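Garba Bimanual Filing

README for the September release

Garba is a set of teleoperated episodes for two-handed manipulation of thin, reflective office items. It goes with our work on Bustell, a policy that predicts grasp corrections for both hands from head camera colour alone. Maintained by Titilayo Mohammed and Somtochukwu Haruna.

Contents

The release holds 400 episodes, of which 281 are for training, 90 for validation and the remainder for test. Images are recorded at 30 frames per second. Joint positions for both arms and all fingers are stored alongside, plus the operator's commands. There is no depth channel. Our depth sensor returned holes on glossy plastic and we dropped it early on.

Each episode covers one item and one cabinet. Items are document folders, sleeves and ring binders. Translucent folders are labelled as their own category, as ceiling light reflections on them shift whenever the hands tilt the item. 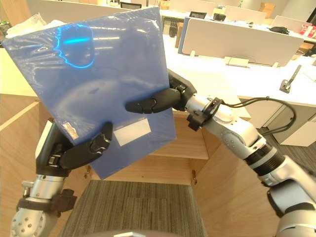
Can I train on one arm only?

The arms are stored as separate streams, so you can load either one, but most episodes need both hands on the item and a single-arm policy will do poorly on them.

Labels

Every episode has an outcome field (placed, dropped, aborted) entered by the operator and checked by a second person. Grasp start and release times are marked by hand for each side. Where the checker disagreed with the operator, both values are kept and the field "disputed" is set to true.

Known problems

Episodes recorded on the Tuesday after the Drilix controller update have a small offset between the left hand and the images. They are flagged in the metadata and we left them out of our own training.

All recording was done in one office. Don't expect results to carry over to other lighting or cabinet colours without fine-tuning.

Loading

Use the Virkik reader, version 2 or later. Older versions ignore the disputed field.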